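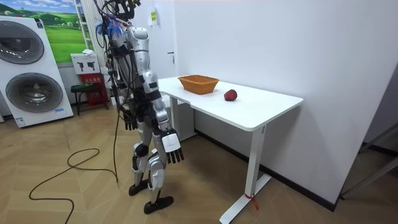

Ticket: Planner stops short of table, reports success
Component: approach planner / stance handoff
Status: Open, then closed, then open again
Opened: Nov 6, 2018

Summary

The apple-to-basket task ends before the arms do anything. The robot walks up to the desk, both arms stay down at its sides, and the Dretier log prints TASK COMPLETE. The apple is still on the table. The basket is still empty. I would like to dispute the result.

Steps to reproduce

Start the Horkau stack from a clean boot. Load the table task. Put one apple and the wicker basket on the white desk. Send "go". Wait for the good news.

Expected: walk, settle, reach, grasp, drop in basket.
Got: walk, then congratulations.

Log entry 1

Blamed perception first, as is tradition. Perception is fine. The apple comes back as one object with a sane pose, and the basket gets a box that fits it nicely. Replayed the same detections in the Nultham simulator and the arm reached without complaint. Apologies to the perception folks, who have heard this before.

Log entry 2

Found something dumb. The stance checker wants both feet level before it hands over to the arm planner. On the real robot the last step leaves the right foot ahead of the left, so the check fails. Fair enough. It should then ask for one more step. It does ask, but the walking controller has already gone idle and throws the request away without a word.

After 900 ms the handoff times out. The timeout returns code 3. In the Loureiro task layer, code 3 means "nothing left to do", and in the arm planner it means "never started". You can see how these two get along.

Log entry 3

Raised the timeout from 900 to 4 seconds. Same result, only slower. Put it back.

Log entry 4

Kept the walking controller awake until the stance checker signs off. The extra step now goes through and the arm planner gets its turn. Closed the ticket. Ran it again from a clean boot and got TASK COMPLETE with the arms down, so reopened the ticket. The clean boot loads the old config from the install folder and ignores mine. The page on config order says this was fixed in January. It does not say which January.

Workaround

Copy your config over the installed one by hand and restart the task layer. Do not restart only the arm planner, as it will hang on to the old code 3 and tell you everything went great.

Still to do

Give the two layers different return codes.
Make the walking controller log a dropped request — one line would do.
Have the task check that the apple is in the basket before it says so.

Leaving this open until the config order is sorted out. Please don't close it on the strength of the log.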